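How a Person Becomes a Doctor

A doctor is a person who has been trained to find out why someone is ill and to choose a treatment. The training is long. It takes place partly in a school and partly in a hospital. This page explains the main stages and some of the words that go with them. The details differ from one country to another, and the order given here is the one used in much of the United States.

Before medical school

A student finishes high school and then goes to college. College usually lasts four years. During that time the student must take certain science classes, including biology (the study of living things) and chemistry (the study of what things are made of). The student may study music or history as well. Medical schools accept students from many subjects as long as the science classes have been passed.

The student then takes a long test and sends an application to one or more schools. Most schools also hold an interview, in which teachers ask the student questions and listen to how the student explains an answer.

The first part of medical school

Medical school usually lasts four years. The early part is spent mostly on how a healthy body works. Students learn the names of the bones, the muscles and the organs. This subject is called anatomy. They also learn what the organs do, and that subject is called physiology. The heart, for example, pumps blood — anatomy says where its parts are, and physiology says how they push the blood along.

Students also learn how to talk with patients. They often practice with a person called a standardized patient. A standardized patient is healthy but has learned to act out an illness, and gives the same answers to every student. Afterward a teacher goes over the conversation. Did the student say hello? Did the student ask where it hurts, and when it started? Did the student wait for the answer?

Some skills are practiced on a model called a manikin. A manikin may have a chest that rises and falls and a wrist with a pulse. Students use it to practice listening to the lungs or pressing on the chest to keep blood moving.

The second part of medical school

Later, students work in a hospital or clinic under the supervision of doctors. They move from one department to another. Each of these periods is called a rotation. One rotation may be in surgery, where operations are done. Another may be in pediatrics, the care of children. A student on a rotation does not make decisions alone. A trained doctor checks the work.

After medical school

A person who finishes medical school receives a degree and is called a doctor. The training is still not complete. The next stage is called residency. A resident is a doctor who works in a hospital while learning one kind of medicine in depth. A residency in family medicine takes 3 years. A residency in brain surgery takes 7 years.

Who teaches the students?

Many of the teachers are doctors who also see patients. Others are scientists, nurses or pharmacists. Being good at medicine and being good at teaching are separate skills, so many teachers take classes in how to teach. They learn how to plan a lesson, how to write a fair test, and how to tell a student what needs to be done better. This last skill is called giving feedback. Useful feedback is specific. "You forgot to wash your hands before the exam" is more useful than "Be more careful."

Words to know

Clinic: a place where patients see a doctor and usually go home the same day.
Diagnosis: the name of the illness or injury a patient has.
License: official permission to work as a doctor.
Symptom: something a patient feels, such as pain or itching.

Does the learning stop?

Doctors continue to study for as long as they work. New medicines are made and old advice is changed. Doctors read reports, attend classes and, in many fields, take tests again. This is called continuing education. Nurses and pharmacists do it too.

Text by Debora Melis. Checked by Gaetano Caruso. Last updated 2 June 2020.
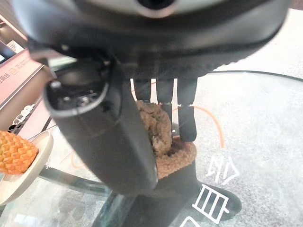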